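Participate > Paid studies > Robotics
October
Posted by Jamila Debnath
Print this page | E-mail this page

Skeptics wanted: independent scorers for a robot handling study

Sundon is looking for 9 people to watch a robot arm try to pick things up and put them down, and to tell us whether it did what it was asked. You will be paid. You don't need to know anything about robots, and we would slightly prefer that you didn't.

The background is a result we don't quite believe. Last spring our group trained a handling program called Clonon on 2355 recorded attempts at household tasks. The people who scored it were the same people who built it, and they gave it very good marks. Then Beverley Hebden went back through a batch of the recordings without knowing which version of the program was running, and her marks were a good deal lower. She had failed attempts that the team had passed with a note such as "close enough" or "would have got there."

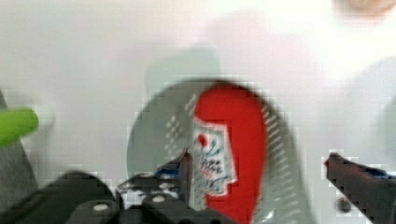

Most of the arguments were over what counts as a grasp. If the fingers are on either side of a shoe, is the shoe held? Does it have to leave the table? For how long? Our written rules left all of that to the person with the score sheet, and a person who has spent two years on a program tends to be kind to it. I include myself.

A second worry is the comparison method, Sirnemeo. Clonon beat it in our own tests, but Sirnemeo was set up by us as well, in a hurry, and had far less care spent on it. I would not put money on the gap surviving a fair test. It may shrink to nothing, and if it does we will publish that.

What you would do

Come to the Pawłowska building for 2 sessions. Each session starts at 9 a.m. and runs until the early afternoon, with a lunch break. You will sit at a screen, read a one-line instruction, watch an attempt, and mark it pass, fail or can't tell. You won't be told which program is running. Neither will the person laying out the objects.

"Can't tell" is a real answer and we want you to use it. Some of the wrist camera footage is very blurry, and our first scorers almost never admitted they couldn't see what had happened.

The objects are ordinary: toy fruit, a ketchup bottle, a colander, a plate, a cup, a shoe. Things may be lying on their sides, and the layout changes between attempts. A good part of the work is dull. Please think about that before you apply, as people who drop out halfway leave us with scores we can't use.

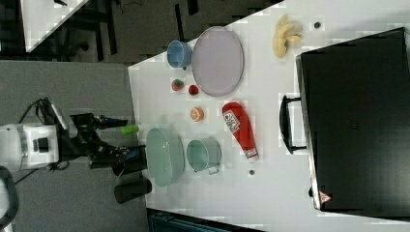 Who can apply

- Adults who can read short instructions in English
- Anyone with normal or corrected eyesight
- No one who has worked on Clonon or Sirnemeo, or who lives with somebody who has
- People who are comfortable disagreeing with the person in the next chair

Pay

A flat fee per session, paid at the end of the day, plus bus fare. The fee is the same however you score. If you stop early you keep the fee for any session you have started.

How to apply

Write to Jamila Debnath at the Sundon front desk with your name, the mornings you can manage, and 5 lines or fewer about a time you checked somebody else's work and found it wanting. Beverley Hebden will pick the scorers. I won't see the applications after I pass them on.

Print this page | E-mail this page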